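Dritham library to lend shelf space for food

DRITHAM — The public library in Dritham will open a small food shelf for its visitors on 5th December, the town office announced.

The shelf will stand in the hall of the Zatamell branch, next to the room where school children do their homework in the afternoon. Any person can take from it during opening hours. No card is needed, and the staff will not write down names.

Raluca Ghiță, who leads the branch, said the idea came from the evening readers. Many of them arrive directly from work or school and stay until closing time, and the nearest shop is on Ilie Street, 11 minutes away on foot.

"We saw students who left at six because they were hungry, and they did not come back," Ghiță said. "A library should not lose its readers for such a reason."

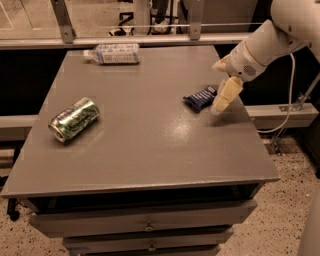
Donations will be accepted at the front desk from the first morning. The library asks only for closed packages with a date that can be read, and it prefers food which can be eaten without a kitchen. Small things are welcome too: a can, a plastic bottle and a snack packet like those lying on the grey metal cabinet are the size of gift the staff have in mind. Home-cooked meals, glass jars and alcohol will not be taken.

The town gave 1,000 euros for the shelf and for a small refrigerator, which should be delivered before February. Until then, milk and other fresh food cannot be kept in the building.

In a survey made by the branch in autumn, 227 readers answered questions about the evening hours. Of these, 38 wrote that they had gone home early at least once in the same month in order to eat.

The bakery Hinel has promised to bring bread that was not sold during the day. It will come shortly before six in the evening and will be placed in paper bags.

Eating will be allowed in the hall and in the homework room, but the reading room stays without food, as before. The branch will keep its usual hours.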